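Project Report: Does a Foot Bath Bring People Back?
Testcombe Day Spa, 28 May 2007

Our group was asked to study customer loyalty at a small wellness business. We picked Testcombe, which opened in 1984 and still has the carpet. The owner let us go through 559 booking cards, all handwritten, several by someone in a hurry.

Bảo Hứa sorted the cards by treatment. Clients who got the free foot bath before a massage came back within five weeks more often than those who didn't. We were pleased with this for nearly a day.

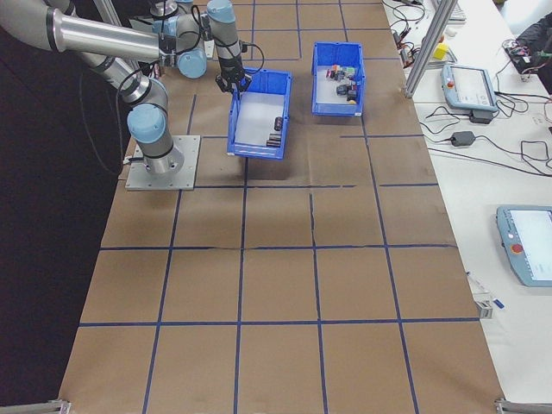

Lụa Nông objected that the foot bath was only ever offered to people who showed up early, and people who show up early are the type who rebook anyway. She is right, and it cost us a chapter.

We then asked the four therapists who gets the foot bath. Three said "everyone." The fourth said "whoever looks tired" -- a standard we could not put in a table.

Our recommendation is to offer it to every client on alternate weeks and compare the cards afterward. The owner has agreed, provided we buy the salts.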